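Notes from the Robot Bench: The Arm That Wouldn't Let Go

2018-03-26

So, the question I keep getting in the hallway at Vistdale is "did the robot really squash a peach?" Yes. Yes it did! It was my peach too, in the sense that I was the one running the bench, and I'm the one who has been wiping down the wall ever since.

For those of you over in shipping who haven't been by, the Ketidard setup is our two-armed fruit packing trial. The arms take fruit out of a bowl and put it back in, over and over, and we log every grab. We were on grab number 529 when the right arm closed on a peach and kept on closing. The grip limit is set at 5 newtons for soft fruit. By the time I got my hand on the stop button the log said 80, and there was juice on my glasses.

My first thought was the fingers. We'd had them off the week before to clean them, and I figured I'd put one back a little crooked (I have done that before, ask anyone). I took them off again, checked them against the drawing, put them back on, and ran the whole thing with foam blocks. Perfect. Ran it with fruit again and it was fine for most of an afternoon, and then it crushed another one. That's the worst kind of fault, the kind that waits until you've told your boss it's fixed.

Eduardo Henriques came down from controls with his laptop and a sandwich and we sat there going through the log line by line. What he spotted was that both bad grabs came while the two arms were working close together over the bowl. Any time they kept to their own sides, no trouble at all. 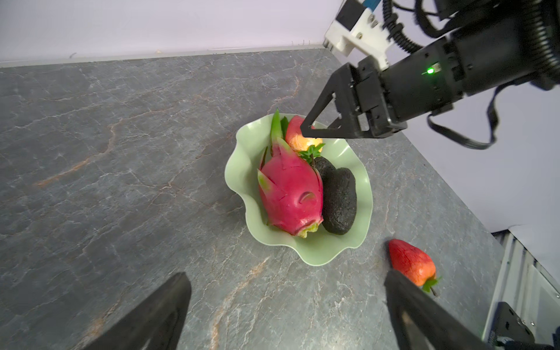 That got us looking at the messages going back and forth. Both arms report their grip force to the same controller, and each report has a little tag saying which arm it came from. After the Teruvora update in the winter, the tag could get dropped if two reports landed nearly together. The controller would then hang on to the last number it trusted for that arm, which was zero, because the arm hadn't touched anything yet. So it's sitting there thinking "nope, not holding it, squeeze harder," and the poor peach is going flat.

Eduardo got it to happen on purpose, with the foam blocks this time, thank goodness. He ran 215 close-together grabs overnight with the old software and had the fault show up again before morning. Then he loaded the version from before the update and ran the same set, and it came through clean. We've sent all of it to the folks at Kocabaş, who wrote the controller code, and they've been really nice about it. They hope to have a proper fix to us well before the August trial.

Now the part I'd like everybody to read, even if you skipped the rest. A peach is one thing, but those are the same fingers we all reach past when we're swapping fruit around. I'd gotten into the habit of moving things in the bowl with the arms paused, and paused is not powered off! The new rule is that you hit the red stop and wait for the motors to drop out before any hand goes over the counter. That goes for me too. We've also put in a cutoff that kills the gripper if the motor current jumps, whatever the force number says.

We're back to running on the older software for now. If you want to come watch, come on by, but please stay behind the yellow tape, and if you have any spare peaches at home that are a bit past it, I'll take them.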